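Reading my home blood pressure log

October 26, 2022

I have kept a home blood pressure log since last December, when a reading at the Hestside clinic came back higher than anyone expected. The log now has 287 entries. I went through all of them this week and want to write down what I learned about the measuring, leaving the treatment to my doctor.

The cuff is an ordinary upper-arm model with automatic inflation. I took it to the clinic in Kelluvthorpe in the spring and the nurse, Aliki Giannakopoulos, ran it against theirs. Three readings on each, same arm, alternating. Mine came out slightly high on the top number and level on the bottom one. She wrote the difference on the inside of the lid and told me to bring it back in a year.

Cuff size matters more than I had assumed. The first one I bought was too small for my arm, and a cuff that is too small reads high. I threw out the first two weeks of the log for that reason, so the 287 does not include them. Measure around the middle of the upper arm with a tape and compare it with the range printed on the cuff.

My routine is fixed. Empty bladder, no coffee for half an hour before, back against the chair, feet flat, arm resting on the table at heart height. Five minutes sitting with no talking. Then two readings, one minute apart, and I write down both. The first is usually the higher of the two. On the mornings when I skipped the five minutes — I marked these with an S — the gap between the two readings was wider.

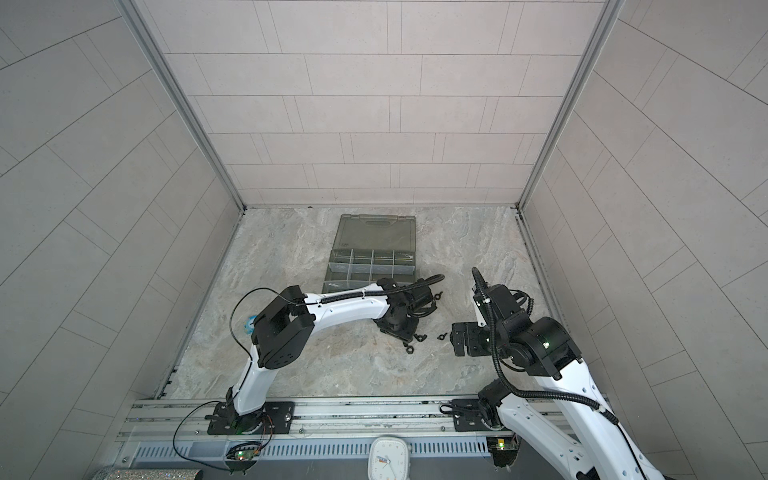 Should you throw away a single high reading?

Keep it in the log with a note of what you were doing beforehand, take the second reading as usual, and look at the average over a week. If a reading is very high and you also have chest pain, trouble speaking or sudden weakness, get emergency help right away.

The spreadsheet has six columns: date, time, arm, top number, bottom number, notes. Pulse went in a seventh for a while and I dropped it. Grigoris Michailidis asked in the comments on the last post why I don't use the app that came with the cuff. It stores readings but exports them as a picture, and a picture cannot be averaged.

Morning readings run higher than evening ones in my log, in nearly every week. The exceptions are the weeks I was in Zolludthorpe and sleeping badly, when both were up. I changed the time of my tablet in the summer, on my doctor's advice, and I can't separate that from the warmer weather, so I draw no conclusion from it.

Next I want to compare left and right arms properly, two weeks each — the few right-arm entries I have were all taken in the evening.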